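Reading the plate before the software reads it

An interview with Bienvenido Dela Peña, assay development lead at Heiskanen

The building in Skavcombe where Heiskanen makes its reagent kits was a bakery before, and the loading door is still wide enough for a flour truck. Bienvenido Dela Peña meets me there at a quarter to nine in the morning. He has already been inside for two hours, because the plate reader needs to warm up and he prefers to be present when it does.

"It is a superstition," he says. "The lamp does not care if I stand next to it. But one time in February the lamp was drifting, and I saw it only because I was there early and I ran the same blank four times."

He has worked on colorimetric kits for most of his career, first for iron, then for urea, and for the last years for lactate. The product that brought me to Skavcombe is a lactate kit for cell culture medium, which inside the company is called Skamlow. It is meant for people who grow cells and want to know how much sugar these cells have turned into lactate, without sending anything to another laboratory.

I ask him to explain the chemistry as he would to a new colleague. He takes a pencil.

"There is an enzyme, lactate dehydrogenase. It takes lactate and makes pyruvate, and in the same step it makes NADH. The NADH gives its electrons to a dye, with some help, and the dye becomes colored. You measure the color. More lactate, more color. Everybody in this field has some version of this. The difference is in the boring things. How long does the mixed reagent stay good on the bench? What happens if the customer has phenol red in the medium? What happens if he forgets the plate for ten minutes because the phone rings?"

The boring things are, as he tells it, where most of the work has gone. The first version of the kit gave a very straight standard curve and a strong signal, and everyone was pleased with it. Then a test user in Conham sent back results which made no sense. Her blanks were high, and they became higher each time she used the same bottle of reagent.

"She was polite. She wrote that perhaps she had made a mistake. I read her protocol three times and there was no mistake. She prepared the reagent in the morning and used it until the evening, as our leaflet said she could. We had tested this, but we had tested it in a room with no window. She had a bench in the sun."

The dye was sensitive to light. This was known, and the leaflet had one sentence about it on the second page. Dela Peña does not think a sentence on the second page is enough.

"If the kit depends on people reading page two, the kit is not finished. I say this also against myself, I wrote page two."

The repair took longer than the invention. The team tried amber bottles, which helped with storage but not with the reagent when it was already in an open trough. They tried to change the electron carrier, and the signal fell by half. In the end they split the reagent in two parts, so that the light-sensitive part is added last and in small volume. This goes against the fashion for having one single reagent, and the sales people were not happy.

"They said to me, the others have one bottle and we will have two. I said yes, and ours will give the same number at four in the afternoon as in the morning. We did not agree on that day. Later we agreed."

To decide it, they ran plates. By the time the new formula was accepted, the notebook had reached run 1307. He shows me this page, which looks like all the other pages except that somebody has drawn a small cake in the corner. He says the cake was not drawn by him.

I am curious how a developer chooses the sample volume, because for a user it is simply a number in a table. In Skamlow it is 20 microliters of sample and 80 microliters of reagent. He answers that it is a compromise between the hand and the chemistry.

"With five microliters you can save a lot of sample, and on paper it is beautiful. Then you watch real people pipette five microliters, a whole plate, before lunch. The replicates go everywhere. With 20 it is much more calm. Also we wanted that the final volume covers the bottom of the well in a good way, so that the meniscus does not make the path length strange in the wells at the side."

He returns to the edge wells several times in our conversation. They evaporate faster and they warm up faster, and in an enzyme reaction the temperature matters. Heiskanen recommends leaving the plate covered during the incubation, and to put standards in the inner columns. He knows that many users put the standards in column one, as it is the first column and the hand goes there without asking.

"I do it too when I am tired. Then I look at the curve and I know what I did."

The next subject is interference, and here he becomes more careful with his words. Phenol red absorbs near to the dye, and so every sample needs its own background well, with everything except the enzyme. It doubles the number of wells. Some users skip it, and he understands why, but he does not like to see lactate values published from such data.

"If your medium is the same in all wells, and the pH is the same, then perhaps you can subtract one blank from all. But the cells make lactate, so the pH is going down, so the phenol red is changing color. The thing you want to measure is changing your background. It is a nice trap. I fell in it as a student."

Serum is another question. It can contain lactate dehydrogenase of its own, and also lactate of its own, and the lot from one supplier is not the lot from another. The leaflet now asks the user to freeze the samples quickly or to remove the protein with a spin filter. When I ask which of the two he would choose, he says the filter, if there is money, and otherwise the freezer.

At noon we go up to the kitchen on the second floor, where the staff eat together at one long table. Dela Peña cooks rice for whoever wants it and eats his own with a fried egg. The conversation is about a train line that may be closed and about whose turn it is to defrost the small freezer, the one for food, which has a paper on the door saying that it is the one for food.

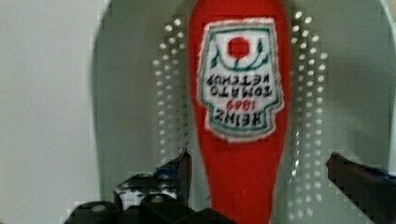 Heinz ketchup, label upside down.

After lunch he lets me run a standard curve myself. I have not held a multichannel pipette for many years. He stands with his hands behind his back and says nothing until I have finished the second row, and then he says only that I should touch the tip to the wall of the well. The color starts to come before I have closed the lid. I had expected to wait.

My curve bends at the top. He is not surprised.

"You were slow in the first column, so this column had more time. For you the high standard was in the first column, so it went already toward the flat part. If you read kinetically, every minute, you would see it immediately. With one endpoint reading you see only a number, and the number looks very sure of itself."

This is his main advice to users, and he repeats it more than once: look at the plate with the eyes before the software looks at it. A bubble, a well that was filled two times, a row that is paler than it should be, all of this can be seen from above in five seconds. The software will fit a line through it anyway and report a correlation coefficient.

I ask about automation. More and more of the orders come from laboratories where a liquid handler does the pipetting, and one customer runs up to 400 samples in a day. For these users the two-part reagent is no trouble, as the machine does not complain about one more step. What they ask for is dead volume. A trough on a deck needs more liquid than a person with a good wrist, and the reagent that remains at the bottom is paid for and thrown away. Heiskanen has started to fill a larger bottle for them, with some extra volume which is not counted in the price.

"It was not a difficult decision, the liquid is mostly buffer. The enzyme is the expensive part, and the enzyme we can put a little more concentrated. But it needed a new bottle, a new label, a new stability study. For a bigger bottle, one year of paper."

The stability study is the part of the job he would give away if somebody wanted it. Bottles sit in the refrigerator, at room temperature, and in a warm cabinet, and at fixed times someone takes one out and runs it against a fresh lot. Most of the time the result is that nothing has happened. He admits it is hard to keep young colleagues interested in this, so he gives each of them one lot to follow from the first day until the expiry date, with their name in the notebook. He says they begin to defend their lot a little, as if it was a football team.

What comes after lactate? He has been asked to look at glutamine, which the same customers want to measure from the same samples. The chemistry has one more step, since the glutamine must first become glutamate, and with every step there is one more enzyme which can be unhappy. He has a first version, and he does not want to say how well it works.

"It works for me, in the room with no window. Now I have to send it to Conham."

The test user there, the one with the bench in the sun, has agreed to receive the first box. He has asked her not to move to another bench.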